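Plilen Forums > Technical Support > Physics and Simulation
Thread: Tire temps wrong on Stona after the November patch

hkazemi
Posted 9:14 PM

Since the November patch the left front on Stona runs hotter than it should from the second lap on. Same car, same setup file, same fuel, default track temperature. Before the patch I could do a full stint with the left front within a few degrees of the right. Now it is well over by the end of the long right-hander and does not come back down on the straight.

Things I have already ruled out:
Controller calibration (tried wheel and pad)
Driving assists (off in all tests)
Camber and toe (default setup does the same thing)
Weather (fixed, clear, noon)

It does not happen on Baysal. I ran the same car there for a full race distance and the temperatures match my old telemetry.

Hooman Kazemi

apex_ledger
Posted 9:31 PM

Stona was resurfaced in that patch. The notes say "updated surface data" and nothing else. More grip means more load means more heat. I think you are seeing intended behavior and need to raise the pressures a little.

hkazemi
Posted 9:40 PM

If the surface had more grip my minimum speed in the right-hander would be up. It is the same to the decimal. The extra heat is coming from somewhere other than cornering load.

torsionbar
Posted 9:58 PM

What physics tick are you running? The patch reset mine from 1000 to the default and I only noticed when I opened the config for another reason. The tire model on the lower tick rounds the carcass step differently. You get drift on long corners where load is steady.

hkazemi
Posted 10:06 PM

Mine is at 1000. I checked. It was reset for me too, but I put it back the same evening, and the logs I am talking about are all from after that.

Emil Fuchs
Posted 10:22 PM

Tick rate is a red herring in my opinion. I have a log parser that pulls surface IDs per wheel per sample. On Stona the right-hander used to be ID 513 all the way through. In the new build the outer half is ID 1106. I do not know what 1106 is called internally, but the rolling resistance value attached to it is higher and the grip value is identical. That would fit with what Hooman reports: same minimum speed, more heat, and only on the outside tires.

Left front and left rear should both show it. Can you confirm the rear?

hkazemi
Posted 10:35 PM

Left rear is up as well, by less. I had put that down to the diff.

apex_ledger
Posted 10:41 PM

Then it is still a surface change and still intended. Real tracks have patches of different asphalt. You are describing a feature.

Emil Fuchs
Posted 10:49 PM

A patch of different asphalt would have an edge somewhere on the racing line. This one follows the centerline of the mesh exactly, from the entry marker to the exit marker. It looks like a material assignment on one strip of polygons. Also, 1106 does not appear anywhere else on Stona, and it does not appear on Baysal at all.

apex_ledger
Posted 10:57 PM

Fine, the centerline thing is odd. I would still like to see it from someone with an unmodified install. Half the reports in this section come from people running the Skusix track pack and forgetting about it.

hkazemi
Posted 11:02 PM

I had the Skusix pack installed until last month. Removed through the launcher. Would that leave anything behind?

torsionbar
Posted 11:10 PM

Yes. The launcher removes the meshes but leaves the override table in the user folder. If the table is there the game reads it before its own. To get a clean result:

1. Close the game and the launcher.
2. Go to the user folder and rename "surface_overrides" to anything else.
3. Delete the shader and collision caches. They are rebuilt on the next start.
4. Verify files.
5. Load Stona, time trial, default setup, and log 5 laps.

Do not skip the collision cache. The IDs are baked into it, and renaming the table alone changes nothing until the cache is rebuilt.

Emil Fuchs
Posted 11:16 PM

For the record, I have never had the Skusix pack on this machine. So if the override table is the cause for Hooman, it is not the cause for me.

torsionbar
Posted 11:19 PM

Do you have the folder?

Emil Fuchs
Posted 11:27 PM

I do have the folder. The table in it is dated the same as the patch. So the patch itself ships one. I withdraw part of what I said about the mesh: the strip assignment may be coming from the table and not from the track file. Running the clean procedure now.

hkazemi
Posted 11:52 PM

Procedure done. Log of the laps is uploaded to the usual place. Left front is down by around two thirds of the excess. Left rear is back to where it was before the patch. What is left on the front could be me, I was not driving very consistently by the end.

apex_ledger
Posted 11:58 PM

So two thirds is the table and one third is unexplained. I do not consider that solved. A partial fix usually means two causes, and I still think the surface data itself was changed.

Emil Fuchs
Posted 12:09 AM

My result: ID 513 all the way through the corner with the table renamed, 1106 on the outer half with it restored. Repeatable both ways. I agree that this does not explain the remainder on the front. Carcass start temperature would be the next thing to compare, since the time trial now starts on warmed tires and the old logs may not have.

I will file it with both logs attached. Please do not post further reports in the bug tracker under separate titles, they get merged by hand and the attachments are lost.
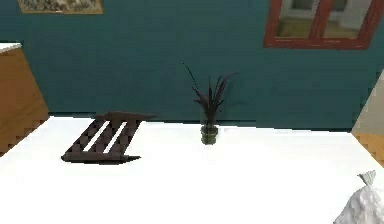

torsionbar
Posted 12:17 AM

Start temperature did change, it is in the config as a separate line under time trial. Set it back to ambient and run the same laps again before you file, otherwise they will close it as a comparison between two different conditions.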